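Home | News | Minutes | Room Bookings | Contact

Ledberg House Residents' Association
Minutes of the January meeting, held in the Narnine Room

Present: Meriem Naciri (chair and, again, taking the notes), both floor representatives, and a very good turnout from the second floor, which was lovely to see on such a cold evening. Apologies came from the garden group, who had all gone down with the same cough. We wish them better.

We started at 7 p.m., or a little after, while people found chairs and the kettle made up its mind.

1. Notes of the last meeting

These were read and agreed, with one correction. The notes said that the long shelf by the window was to be taken down. What we had agreed was that it should be emptied and wiped, and then looked at again. Meriem apologized for the slip and has changed the copy in the binder.

2. The Narnine Room

Most of the evening went on this, as everyone expected. The room has been used for so many things over the past year that it has become hard to use it for any one of them. People come in for the sewing evening and spend the first stretch of it moving other people's belongings, and then the homework club comes in and moves them all back. Meriem said she did not want this to turn into a telling-off, as she had left a box of jam jars in there herself since the summer and had been stepping around it like everybody else.

We went through what ought to live in the room and what ought not to. It was agreed fairly quickly that the folding tables, the tea things, the sewing supplies and the children's games should stay. There was a longer talk over the craft materials. Some felt they should go down to the basement cupboard, and others felt, quite strongly, that anything that goes into the basement cupboard is never used again. After some back and forth we settled on keeping the craft materials upstairs for now, provided they fit on the two lower shelves with the lids on.

Large items that belong to a household are to go home by the end of the month. A note will go up on the door and another by the mailboxes. If something is too heavy to carry, please say so, and two of the stronger neighbors have kindly offered their arms.

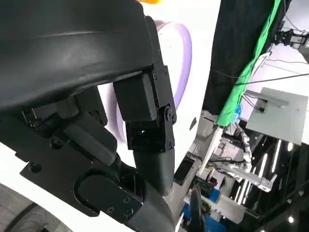

We then came to the question of the work surfaces, which several people had raised in writing before the meeting. The feeling was that every group should leave the tables clear at the end of its time, even when the same group is coming back the next day. The sewing evening asked whether an unfinished quilt might be an exception, as folding it up halfway through does it no good at all. This was thought reasonable, and the quilt may stay out on the corner table under a clean sheet until it is done. We are all looking forward to seeing it.

Cleaning cloths came up too. They are being used for everything from paint to spilled soup and then put back in the same drawer. From now on the cloths for paint will be kept in a bucket under the sink, and the ones in the drawer are for tables and dishes only. Whoever takes the dirty ones home to wash, thank you, and please would you tell us who you are so that we can take turns.

Agreed: a tidying morning, starting at 10 a.m., with coffee and something baked. Meriem will put a sign-up sheet on the door. Children are very welcome and there will be small jobs for them.

3. Shelving

We had asked for prices on a new set of shelves for the back wall. Lahlou quoted 200 dollars for a plain set, delivered, and Trorico quoted a good deal more for a set with doors. The doors have their friends, mainly among those of us who would like not to look at the glue and the yarn. Against that, it was said that once there are doors we will push things in and shut them, and we will be back to where we are now by next winter.

We have 1000 dollars in the improvements fund, and there is the leaking tap in the kitchen to think of as well, so the meeting leaned toward the plain shelves. Meriem will ask Lahlou whether the price includes fixing them to the wall, and whether the top shelf can be left off, as only the tallest among us could reach it.

Agreed: to go ahead with the plain set if the fixing is included. If it is not, the matter comes back next time.

4. Labels and boxes

A first-floor neighbor has very generously offered 20 clear boxes with lids, left over from her move. The offer was taken up with thanks and a small round of applause. There was a cheerful disagreement over labels. One side would like printed ones, all matching, and the other side would like us to get on with it using tape and a marker. Tape and a marker won, with the promise that whoever has the neatest handwriting will do the writing. The homework club has asked to draw pictures on the boxes that the smallest children use, and this was thought a very nice idea.

5. Keys

There are 2 spare keys to the Narnine Room and we could only account for one of them. Would everyone please look in their coat pockets and kitchen drawers. The spare we do have is with Meriem, and she is happy to be knocked for at any time up to 9 p.m.

6. Other matters

The radiator under the window is knocking again. It will be bled before the tidying morning.

Somebody has left a very good umbrella with a wooden handle in the hall. It is hanging on the hook by the stairs.

Thanks were given for the lemon cake, and the recipe has been asked for. It will be pinned up beside the sign-up sheet.

The meeting closed at 8:45 p.m., and several people stayed behind to stack the chairs. The next meeting will be in the same room, at the same time, after the shelves question has been answered.

Notes taken by Meriem Naciri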